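Home | Browse entries | Recent changes | Random entry | Help

Clothes-tidying robots

A clothes-tidying robot is a machine that picks up garments, sorts out which end is which, and folds them or puts them on a hanger. I've been looking after this entry since April, when Marlies Wyss handed it over to me, and the question people write in with is nearly always the same one: can they do it yet? My short answer is "a bit, slowly, and it depends on the shirt". The longer answer is the rest of the page.

Why clothes are hard

A mug is the same shape wherever you leave it. A jacket dropped on a bed has a new shape every time, and half of it is hidden under the other half! A person gives it a shake, spots the collar and gets on with it. A machine has to work out from a heap of folds where the collar might be, and then get its fingers round one layer of cloth without grabbing three.
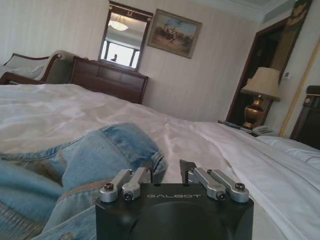
A Galbot gripper over a bed, with a crumpled light blue denim garment on the duvet.

Denim is an odd one. It's stiff enough to hold a crease, so the seams show up nicely, but it's heavy, and a sleeve can swing about and drag the rest out of line. Thin silky things are worse (I still can't fold those well myself). White on white is a known nuisance too, and bedding causes more muddles than you'd think.

One arm or two

Most early attempts used one arm, bolted down beside a table. You can fold a tea towel that way and not a lot else. With two arms the machine can take a garment by both sides and spread it out in the air, much as you or I would, and nearly everything worth reading about now works like this.

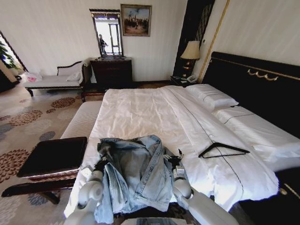

The trouble with two arms is that they have to agree. If one pulls while the other is still closing, the cloth slips, and you're back to a heap. Hauke Sauerland's write-up of the Sondovach trials is very good on this: he logged 412 attempts at picking up and spreading a jacket, and by his account slips between the two hands cost more time than anything else. Babak Mousavi disputes how he sorted the failures, and the two of them are still going at it on the talk page.

Hangers

Hanging things up sounds easier than folding and I'd argue it's harder. The hanger has to go in at the neck, one shoulder and then the other, and all that while something has to hold the jacket open. Often there's a stage where one hand keeps the garment up and the other is free for the next job.

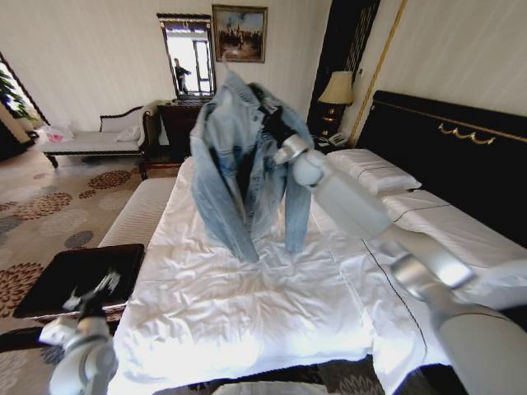

Denim jacket held up over the bed by the right gripper.

The Erkedar group gets round this with a fixed hook and lets the clothes come to the hanger. It works, though I'm not sure many of us want a hook sticking out of the bedroom wall.

How fast are they?

Slow. Siv Kristiansen timed the Rusu machine at about 300 seconds for one jacket, from heap to hanger, and that was on a good run. Her own time was 9 seconds. Shop-floor folding is further along, as the shirts arrive flat, all alike and the right way up, and Funimness already has a line that does plain T-shirts. Homes and hotel rooms are a different matter, with lamps to knock over and pillows in the way.

So, would I let one loose on my wardrobe? Jackets and towels, yes, if I were out for the afternoon. Anything with tiny buttons stays with me for now. Wing-yan Yeh is drafting a separate entry on socks, and pairing questions should go there.

Filed under: Household machines | Laundry and clothing | Entries needing more sources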